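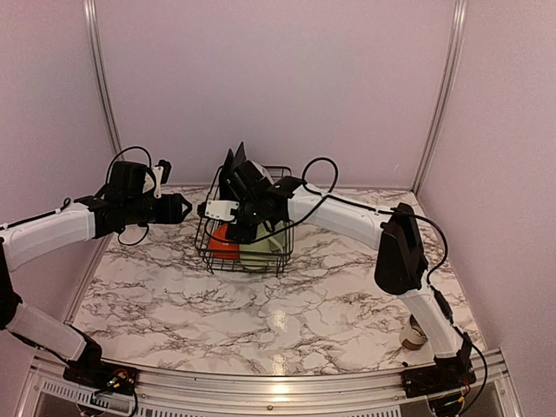

Session 8: How limestone turns into marble

Last time we left a thick bed of limestone at the bottom of a warm, shallow sea. Today we bury it, squeeze it and cook it, and I think it's the best story in the whole course!

Start with the recipe. Limestone is mostly calcite, much of it bits of shell. Push it deep into the crust, get it up to a few hundred degrees (our Ravcombe samples probably reached about 800 F), and the calcite grains start to regrow while the rock stays solid. Small grains get swallowed by bigger ones, the fossils blur and vanish, and you end up with a tight mosaic of crystals that sparkles when you break it.

Then there are the veins and streaks, which everybody asks about. Pure calcite gives a white rock. Gray usually means a little graphite from old organic matter. Browns and yellows come from iron, and greens often from serpentine. Squeeze a muddy layer hard enough and it folds like taffy - look for this in the Kevitz slab by the lab door, it's gorgeous.

A word of warning: stone yards call all sorts of things "marble." Try two quick tests on any scrap you're allowed to damage.

Scratch: a steel nail marks calcite easily but won't mark quartz.
Acid: a drop of dilute hydrochloric acid fizzes on calcite. Goggles on, please.

Before next session
Read chapter 11 in Cheung, skipping the part on phase diagrams (we'll do those together, slowly).
Sketch one thin section from the Nisov tray and label the grain boundaries.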